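About Rilleson

Rilleson rents and sells folding tables and steel serving dishes to people who need to feed a crowd. We work with parish halls, schools, caterers and families who are putting on one large meal a year and have no wish to store the furniture afterward.

The business was started in 2000 by Heiðrún Juhl, who had a van, a rented garage and a small stock of secondhand tables. She bought the tables from a canteen that was closing, replaced the worst of the tops herself, and rented them out for weddings that first summer. Steel dishes were added the following April, after a customer asked whether we had anything to put the potatoes in.

Today we are five people. Heiðrún still does the buying. Lærke Oddsson runs the booking desk and is the person you will usually reach by phone. Benjie Talavera and Ívar Hviid handle delivery, setup and pickup. Ásdís Ketilsson looks after washing and repairs, and decides when a table is too worn to go out again.

What we stock

Our tables come in two ranges. Flarik is the plain one, with a white top, and it is what most schools order. Drosell is the patterned range, with a glossy pink-orange marble top, veined in gray, white and rust, and a thin red band along the edge. The legs are black and fold flat under the top. Drosell was meant to be a short run, but hall customers kept asking for it by color, so we kept it.
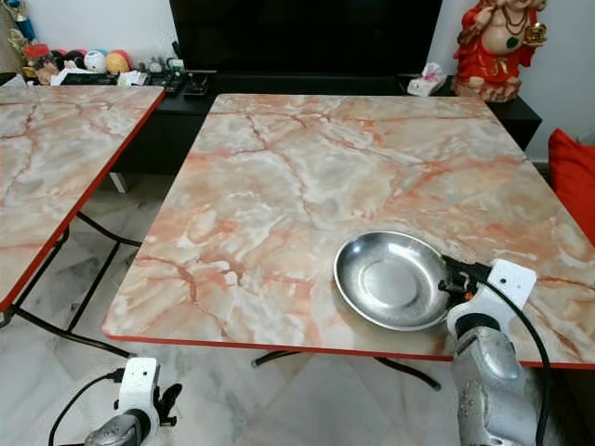
Photo: Rilleson. Drosell tables and a round stainless-steel dish.

The shallow round dish with the wide, sloped rim is the one we rent out most. It works for rice, salads, cold cuts and bread. We also carry deeper pans and lidded serving pots, which are listed on the rental page along with serving spoons and water pitchers.

Tables can be set end to end for a buffet or kept apart with space between them. If you send Lærke a sketch of the room with the doors marked, she will tell you how many will fit – please measure the room first, as old floor plans are often wrong.

How rental works

Bookings are taken for a minimum of one day. Delivery is included within 88 miles of the warehouse. Beyond that we quote by the trip. Setup is optional and is charged by the hour.

Dishes go out clean and should come back scraped and rinsed. We do the full wash here. Please don't use scouring pads on the steel or on the glossy tabletops, and wipe up oil and tomato the same day.

Sales and repairs

Tables that leave the rental stock are sold at the warehouse at a reduced price, with any chips or scratches marked on the ticket. We also fit new edge bands and feet to tables bought elsewhere, including the older Domański models, for which we keep a supply of parts.

The warehouse is at 92 Canal Road, at the back of the yard. Large orders should be picked up from the side door.

Page updated Jun 28, 2026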